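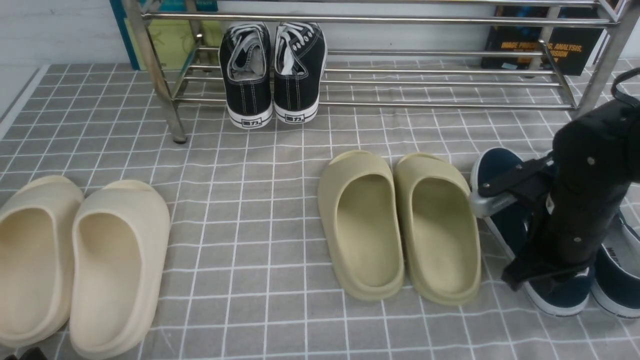

Onevik Opens Orders for Leone Household Tidying Kit

PRUDLEY, November – Onevik today announced that its Leone tidying kit is available to order for research groups, training centers and residential service providers. The kit combines a robotic arm, a gripper and a ready-made set of household tasks, the first of which is putting shoes away on a rack.

Footwear was chosen as the opening task for the range of shapes and materials it brings together. Canvas sneakers with laces and molded foam slides call for different grips, and both must be picked up in pairs and set down side by side. The printed grid mat gives operators a fixed reference for laying out each run, so that a layout can be repeated from one site to the next.

Leone was developed at the company's workshop in Prudley and tested over the past year at its demonstration apartment in Stirnstead. The software supplied with the kit includes 1,002 recorded runs of the shoe task, of which 203 cover mixed layouts of sneakers and slides. Customers may add their own recordings and keep full control of them.

"Our customers asked for a task they could set up in an ordinary hallway with ordinary shoes," the company said in a statement. "Leone lets them begin with that and move on to harder work at their own pace."

The first production batch is limited to 400 kits. Of these, 100 are set aside for schools and colleges, which may apply for a reduced rate through the Onevik education desk. Each order includes setup guides, one year of software updates and remote support during business hours. Racks and footwear are not supplied.

Further tasks, including folding towels and clearing a table, are in preparation and will be offered to registered owners as separate downloads.

About Onevik

Onevik designs and sells robotic equipment for household tasks. The company is based in Prudley and operates a demonstration site in Stirnstead. Press and sales inquiries may be directed to the Onevik office in Prudley.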